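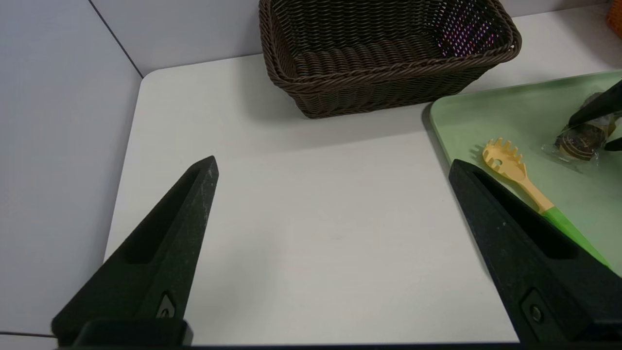

How does a county board end up voting to subpoena its own road commissioner?
Slowly, and after three letters that didn't get answered, according to Oluwatosin Ojo, who wrote two of them.

I met Ojo at the diner across from the Wendon County courthouse, where she'd asked for the back booth and had already ordered pie (cherry, and she did offer me some). She's in her second term on the county board, representing the Lawal district, and for most of the past year she's been trying to get the records behind one paving contract. The board finally voted 6 to 3 to compel them. I wanted to know how she got to six, because when I last covered this in December she had four votes and a headache.

"I had three votes and told you four," she said, laughing. "I was counting on somebody who hadn't made up his mind."

The contract went to a company called Bultberg for work on the Notel Road bridge approaches. It started at 530 thousand dollars and grew through change orders, which isn't strange in itself. I've sat through plenty of change orders, and so has anybody who has spent a winter in that meeting room. What bothered Ojo was that the board saw the totals and never the paperwork underneath.

"I'm not accusing anybody of stealing," she told me, and she said it twice more before the coffee came. "I asked for invoices. You'd think I had asked for a kidney."

The road commissioner's office says the records were always available to anyone who came in and looked. Ojo did go in and look! She says she was handed a folder of 164 pages, a lot of them duplicates, and told the rest was with the county attorney. The attorney's office said it had sent everything back. That was when she started reading up on the board's subpoena power, which hadn't been used in so long that the clerk had to hunt for the form.

I asked her about the complaint I keep hearing from the other side, that this is all about next year's election. She put her fork down for that one.

"Sure, they can say that. He's on the ballot and I'm on the ballot. When am I supposed to ask, then? There's always an election coming." She thought about it a little and added that she might have felt the same way if she were the one getting the letter. "I wouldn't like it. I'd still have to answer it."

The two votes that moved, she says, came from members who don't agree with her on much. One had called the whole thing a fishing trip at the summer budget session. What changed his mind was a public hearing that drew 200 people, most of them from out by the bridge and pretty tired of the detour. Ojo says she didn't organize that crowd, though she admits she mentioned the hearing at church, at the feed store and "maybe at a baby shower."

I pushed her on what happens if the commissioner still says no. The board would have to ask a judge to enforce the subpoena, and that costs money the county hasn't set aside. She didn't have a figure for me, and I got the feeling she doesn't love that question.

"We'll see what shows up first," she said. "If it's all in order, I'll stand up in the meeting and say so. I'd be happy to. I drive over that bridge too."

The deadline for handing over the records is the last business day of October 2022. She's asked the clerk to set aside the small conference room so members can read through whatever arrives, and she wants copies made for the public the same week.

She paid for the pie before I could get my wallet out, then told me to be sure to write that she'd paid for her own. (She paid for both coffees too. I owe her one.)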